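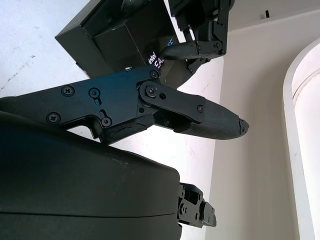
Workshop log / Room and stores

April, 9.20

Carried on with the packaging. The job is to get every product box we are keeping onto one shelf and into the Stultus list, and to get rid of the ones we aren't. Working at the white table in Marín as it is the only flat surface long enough to lay things out in a row.

The black boxes are the awkward ones. Small pale print on black, and under the ceiling lights the lid catches a shine just where the text is. With one on its side I could get "intel" straight off and had to turn it to get the rest. Anyone looking for a box on a high shelf is going to see a black rectangle. So: our own label, white, on the short end, and the short end always faces out.

Label wording, agreed with Abilio at the door before he went off to the post room:

Line 1 — what it says on the box, as printed
Line 2 — Stultus number
Line 3 — K for keep with item, S for spare packaging, R for returns

No initials and no project names on the box itself. We had project names on the last lot and half of them had changed by the time anyone looked.

10.15

Shelf measured. The clear run between the uprights is 1,297 mm. The table is 1,779 mm, so a full row laid out on the table will not fit on the shelf in one go, and I should have measured before laying them out. Two rows deep is possible but then the back row is lost. Will try one row standing on edge and see what the inserts make of it.

Tried it. Boxes with a cut foam insert are fine on edge. Boxes with a folded card insert are not, everything slides to the bottom and the lid bulges. Card ones to be stored flat, foam ones on edge. Have written F or C in pencil under the lid.

Missing inserts: 2. Both are from the older Staltirier delivery and I think they went out with the card recycling when the room was painted. Abilio says check the crate under the stairs before ordering foam. Not checked yet.

11.40

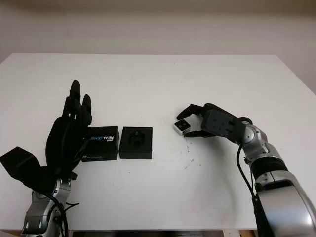 REALSENSE box on the white table.

Labels. First sheet of 40 printed with line 1 running off the edge, margin set for the wrong paper. Reprinted with the left margin wider and the text one size down. Still readable at arm's length.

The labels do not like the glossy finish. Pressed down with a thumb they hold, but a corner lifts if the box has been handled a lot and there is any grease on it. Wiped each one with a dry cloth first, then a barely damp one, then dry again. The damp cloth leaves a smear on black that shows more than the dust did, so the last dry wipe matters. No solvent — I tried a dab on an old lid and it dulled the surface.

Where there is a serial sticker, keep our label clear of it. On one of them I covered the last few characters and had to peel it back. It came off cleanly enough after a minute with the hairdryer on low. That one has a slightly furry label now.

12.30, lunch

14.05

Table itself. The white top from Brundirberg is holding up better than the old one did. Marks from this morning: one pencil line (mine, from measuring), some label backing that had stuck down, and a faint ring near one end that is older than today. Pencil came off with the eraser. The ring did not shift with washing-up liquid and I have left it. Please don't go at it with the scouring side of the sponge. The old top had a dull patch from exactly that and it picked up dirt ever after.

The pale wood underneath at the front was dusty and had a run of dried tea on it. Wiped down.

Wall behind: still bare, and I would like to keep it that way for now. There was talk of putting the label key up there on a sheet. Abilio wants it at eye level, I would sooner have it on the end of the shelf where the boxes are. Off-white is a nice plain background when you want a photo of an item for the list, and a sheet of A4 taped in the middle spoils that. We'll see who gets to the tape first.

Photos for Stultus: table clear of the cups and tools, box square to the front edge, printed side towards you and the right way up if at all possible. It saves tipping your head when you are checking the list later. Overhead lights are enough. With the desk lamp on as well, the lid goes grey and the print disappears.

15.30

Worked through the R pile. Rule so far is that we hold returns packaging until the item is out of warranty, then it goes. The trouble is that the list has no warranty column. Added one, mostly blank. Abilio to fill in from the invoices, Staltirier ones first as they are all in the same folder.

Flattened the plain brown outers and took them down. Kept one in each size. Bubble wrap into the tall bin, which is now full and wants emptying before anyone adds to it.

To do:

crate under the stairs, for the inserts
foam, only if the crate is no good
second sheet of labels, same margins, file is saved as "labels narrow"
warranty column (A. Tejada)
check the corners on the first batch of labels after a few days, press down or redo
find out whether the shelf brackets will take another board above. The card boxes would go there

Left the unlabelled ones at the end nearest the door with a note on top. Don't shelve them.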